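December 11, 2020 - bench 2, Pretosik rework

Carried on with the teleop demos on the server chassis. Binta drove in the morning, I took over after lunch. Trefor reset the board between runs.

Task is the same as last week: approach the CPU area, line up over the socket, hold, back out. We are at 19 usable demos out of 40. Siwan wants the full set before January so Flaltow can start training on it.

Notes:

- Dropped the speed scaling a notch for the last part of the approach. Binta found it easier, I found it slow. Leaving it low for now.
- Depth is still the hard part over the socket. I kept stopping high and creeping down. Try the side view on the second monitor next time.
- The memory slots are easy to brush with the fingers when you come in at an angle. Threw out two runs for that.
- Logger dropped out once, after 500 samples. Restarted it and it behaved. Eifion to check the disk.
- Hand guiding: did a short try with Seren holding the arm. Smoother path, but her hand gets in the way near the chassis wall. Staying with remote control for this one.

Still to do: rename the runs properly, write down the start pose, ask Pritchard for a second board.

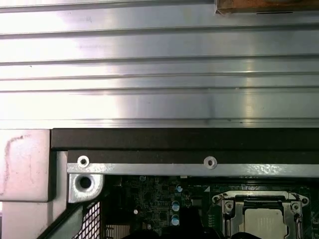
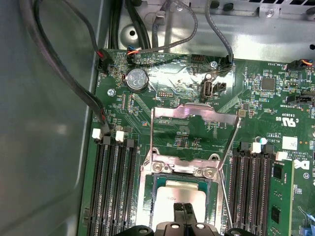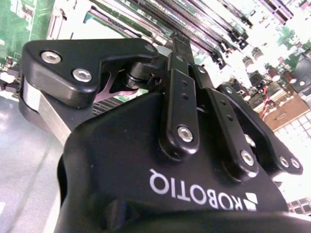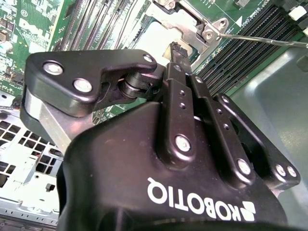
Wrist camera, server chassis with the motherboard in place.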